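4.3 Remplacement et réglage des doigts du préhenseur

La présente section s'applique aux cellules Tokness équipées du préhenseur à deux doigts Sitompul et de la caméra de poignet. L'intervention est réservée au personnel habilité par l'exploitant.

ATTENTION : mettre le bras à l'arrêt et consigner l'alimentation avant toute intervention manuelle sur les doigts. Risque de pincement.

Dépose

1. Amener le bras en position de maintenance (programme 300).
2. Ouvrir le préhenseur à mi-course, puis couper l'alimentation au coffret.
3. Desserrer les vis de fixation de chaque doigt sans les retirer complètement.
4. Dégager les doigts dans l'axe. Ne pas faire levier dans les ajours triangulaires.
5. Nettoyer les portées avec un chiffon sec non pelucheux.

Repose

6. Présenter les doigts neufs (référence Kornwood 1299), extrémités arrondies vers l'avant.
7. Serrer les vis en alternance, à la main, puis à la clé dynamométrique fournie.
8. Rétablir l'alimentation et attendre la fin de l'initialisation.

Contrôle de fermeture

9. Depuis le pupitre, commander une fermeture complète à vide, à la vitesse 55.
10. Afficher l'image de la caméra de poignet et vérifier que les deux doigts se rejoignent côte à côte, suivant une ligne de contact fine et continue. 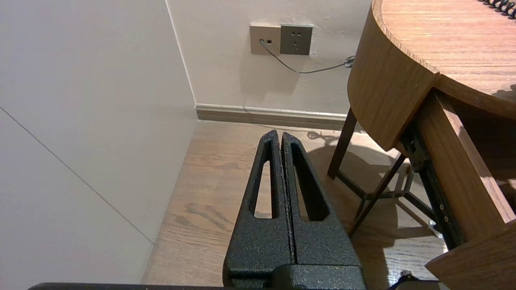

11. Si un jour subsiste vers les extrémités, rouvrir le préhenseur, consigner de nouveau l'alimentation et reprendre le serrage à partir de l'étape 7.
12. Lorsque la fermeture est correcte, enregistrer la position comme nouveau zéro (paramètre 269).

Remarque : le zéro précédent est effacé à la validation. Le relever au préalable dans le carnet de maintenance.

Remarque : le revêtement noir des doigts présente un aspect granuleux. Ne pas le poncer ni le dégraisser au solvant.

PRUDENCE : ne pas reprendre la production tant que le nouveau zéro n'est pas enregistré. Un décalage non corrigé fausse la détection de prise.

Pour la commande des pièces de rechange, s'adresser au service technique Nedutness. L'étalonnage de la caméra de poignet est traité en section 4.4.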